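Salazar made acting head of borders and ports — good or bad?
Board: Government and Politics > Home Affairs

harbourlight
Posted 2018-11-07
So Virgilio Salazar has the job, in an acting capacity, after Dexter Dagdag handed in his letter last night. Salazar ran the ports side for years and knows the department. My own view is that he is a safe choice and the minister wanted someone who could start the next morning.

What I can't find anywhere is how long "acting" lasts. The last one was meant to be a few weeks and went on until January. 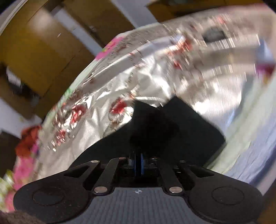

The other thing is the backlog. There were 1,688 asylum cases waiting at the Adomaitis centre when Dagdag went. Whoever is in charge has to deal with that first, and an acting head can't sign off new permanent staff.

tern_and_co
Dagdag didn't go of his own accord. He was told on the phone. The letter came after.

harbourlight
Do you have a source for that? The statement says he resigned.

tern_and_co
The Kulludex local paper had it this morning, page four. They quote two people in the department, no names given. Make of that what you like.

Mossop
Unnamed people say all sorts. I'd wait.

On the "acting" question, the rule is that the minister can extend it once without going back to the assembly. After that there has to be a hearing. I worked in the records office for 15 years and saw it done three times.

pelham_r
I don't agree that he's a safe choice. Salazar is the one who brought in the overnight checks at the Funow crossing. My brother-in-law drives a lorry through there and the wait went from one hour to five. They were told it was temporary and it's still going on.
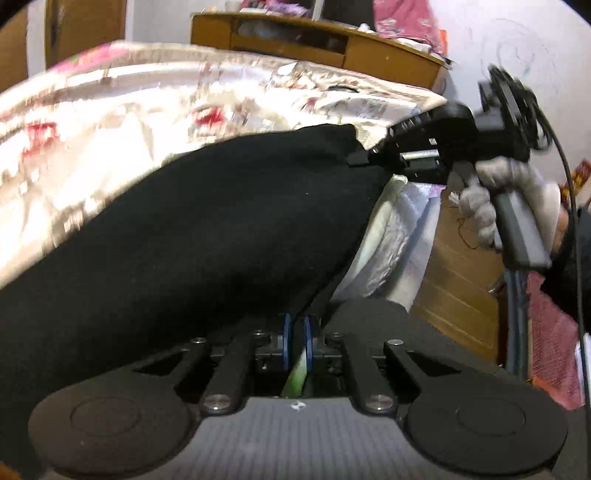
I'm not against checks. I'm against doing them with the same number of staff on the desks and then telling drivers to be patient. If he runs the whole department that way we'll have the same queue at every crossing.

Mossop
The overnight checks were a ministry order. He carried it out. You can't put that on him.

pelham_r
He went on the radio and defended it. He said it was working well. So yes, I can put some of it on him.

old_quay_road
Both of you have a point. He did defend it, but he also asked for more officers at Funow in the spring and was turned down. It's in the minutes of the transport hearing, near the end, after the long part on ferry licences.

For what it's worth I thought Dagdag did a poor job. He was never at the crossings and he changed the visitor permit form twice in one year. The second version asked for your previous address in two places and if they didn't match exactly it was sent back. My neighbour had hers returned for writing "Road" in one box and "Rd" in the other.
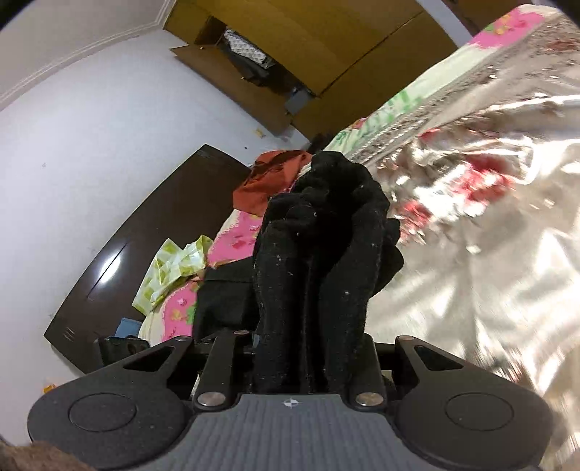

She got it in the end but missed the wedding she had applied for. Multiply that by the 3,000 forms they take in a month and you can see where the staff hours go.

tern_and_co
The form was Flultia's work. They got the contract for the whole permit system and the department just signed for it.

old_quay_road
The department wrote the questions. Flultia only built the pages.

harbourlight
Back to the backlog — does anyone know if the 719 family cases are part of the 1,688 or on top of it? The notice on the department page reads both ways.

Mossop
Part of it. Family cases have been counted in the main total since they closed the separate desk.

pelham_r
I was told on top of it. The advice office at Funow lists them separately on its board.

Mossop
The advice office uses its own list. I'd go by the department's quarterly table, which has one total and then the breakdown underneath.

harbourlight
Thanks both. I've written to the department to ask and will post the reply here if I get one. Can we keep the Flultia contract to the other thread, please.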